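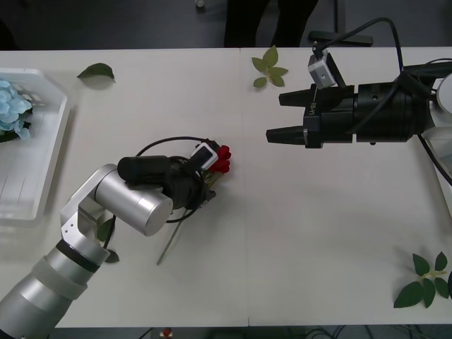 Two white table sections, side by side, with a faint seam where they meet.

Print this article | E-mail to a friend

The Long Table Comes Back

19 November 2024

My grandmother's dining room in Osthorpe was never meant to hold a crowd. It had one good window, a radiator that knocked, and a maple table that sat six if everybody liked each other. And yet every Thanksgiving of my childhood we sat down 21 strong, in a line that started at the china cabinet, went straight through the double doors and ended somewhere near the piano. Two card tables, the kitchen table, a door laid across sawhorses (I loved the door, I always asked for the door) and a run of bedsheets over the whole business, ironed that morning and gravy-stained by three.

I've been thinking about that table because my own house is about to be full again, and because I spent a good part of this fall asking people how they seat a lot of company in a small place. Everyone had an opinion, and most of them wanted to tell me about legs.

Legs, I learned, are where a joined table goes wrong. Two tops can be the same height to the eye and still leave a lip that tips over a wine glass, and the place where they meet tends to put somebody's knees against a post. At Yazzie, the secondhand furniture shop on the Surngate road, they keep a bin of felt pads by the register for exactly this trouble, and they'll cut them to thickness for you while you wait. Their other advice was to buy the table you eat at every day and borrow the rest. A leaf you use once a year, they told me, spends the other months warping in a closet.

Width matters more than I'd thought, too. My everyday table is 82 inches long, a fine length, but it's narrow, and with a platter down the middle there's hardly room left for elbows. The folding table I had planned to put against it is 28 inches across and a little wider than mine, so for years I've hidden the step with a cloth and hoped. This time I'm putting the narrow one at the end with the kids, who don't care about platters.

The church hall at Stillton does it on a grander scale. Their harvest supper fed 94 last month at one unbroken table, set corner to corner across the room, and the cooks there swear by butcher paper down the full length, taped underneath. People draw on it. They write down recipes and tear them off to take home, and one end always turns into a very long game of hangman.

I asked whether it wouldn't be easier to set up round tables like everyone else does. I got a look! Round tables are for weddings, I was told, and at a wedding you only ever talk to the same seven people. At a long one the potatoes have to go past everybody.

So I've called my cousin about the sawhorses. The door is still in the garage, it seems, with the hinges on, and the bedsheets I'll have to buy new.

Print this article | E-mail to a friend

Get our weekend newsletter in your inbox every Friday. You can unsubscribe at any time.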